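Struan Niven Wants the Case Closed

The robotics club at Laryea meets in the old language lab from 4 in the afternoon until somebody's parent calls. It has thirteen members this year, up from six. Struan Niven, a senior, and Isla Dunbar, a junior, are running the project that takes up most of the room: two robot arms that are supposed to pack up a game set and shut the lid.

The project is the club's entry for the Fivinero, a regional student competition held in May. Teams choose a household job, and a pair of arms has to do it within 300 seconds. Last year most teams folded towels.

"We didn't want to fold towels," Niven said. "Towels are hard, but they're hard in one way. We wanted something with small parts and big parts in the same job."

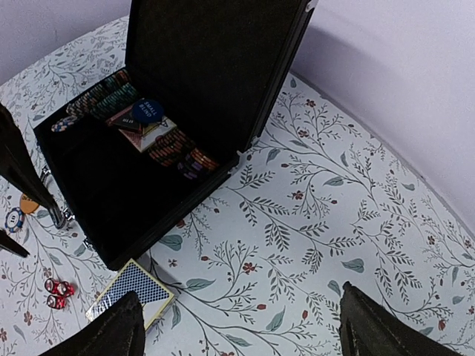
Dunbar chose the poker set. She had seen one at her uncle's house and thought it would cover most of the problems the club had been reading about. "A chip is thin and it lies flat, so you have to get a finger under the edge," she said. "Dice are easy to pick up and easy to drop. A deck of cards is heavier than you think and it slides." The chips in the case stand on their edges, packed face to face, and she considers putting one back in its row the hardest step they have tried. "The gap is as wide as the chip. You don't get any extra."

The club doesn't program each motion by hand. A student guides the arms through the task, the movements and the camera views are recorded together, and a model is trained on the recordings. The team has 90 good recordings so far. Niven keeps a separate folder for the bad ones.

"I wanted to throw them out," he said. "Sorcha talked me out of it."

Sorcha Moffat teaches physics at Laryea and has advised the club for four years. She said the bad recordings are where the students learn the most, mainly about themselves. "They'll say the model is doing something strange at the latch. Then we go back through what they recorded, and three different students have opened the latch three different ways. The model is averaging them. I made them write down one way to do it and tape it to the wall."

The sheet is still on the wall. It has been corrected in two colors of ink, and the step for the latches has been rewritten so often that Dunbar finally stapled a new page over it.

Practice in front of the arms is rationed. Each student gets a half-hour turn at the controls, and the turns are booked on a paper chart by the door. Đạt Doãn, a sophomore who joined in the fall, has the steadiest hands in the club according to the other two. He recorded more than a third of the usable runs.

"I go slow," Doãn said. "Everybody wants to go fast because of the time limit. But if you go fast and you bump the case, everything after that is in a different place."
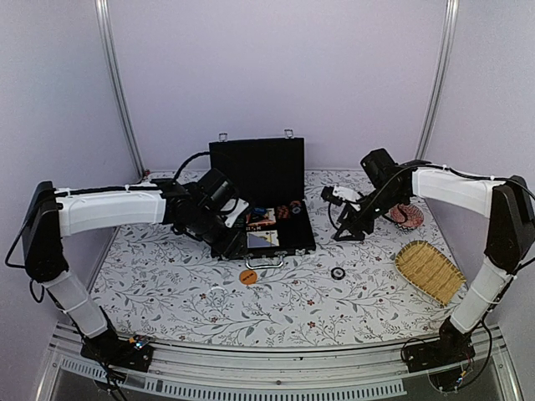
He said the two arms are harder to manage than one, even though the second arm spends much of the run waiting. In his first week he kept forgetting about it and would bring both arms toward the same spot. Now he talks to himself while he works, saying "left" and "right" under his breath. Some of the younger members have picked up the habit.

The team's first full test was at a scrimmage at Bollau in the winter, and it went badly. The lighting in the gym was different from the lighting at school, and the model reached short on nearly every piece. They finished one run out of five.

Ozan Ağca, who coaches the Bollau team, let them stay late to record in his building. "They could have packed up and gone home," he said. "Isla asked me if she could borrow a desk lamp. They moved that lamp all over the place for two hours."

Since then the club has changed the lighting between sessions on purpose. Niven said the model's reach has improved, though closing the lid is still unreliable. One arm has to hold the base still while the other brings the lid over, and the base tends to creep.

Dunbar would like to try a different grip on the base. Niven would rather record more runs with the grip they have. They were still discussing it when I left, and Moffat had told them to settle it by Saturday, when the club has the room all day.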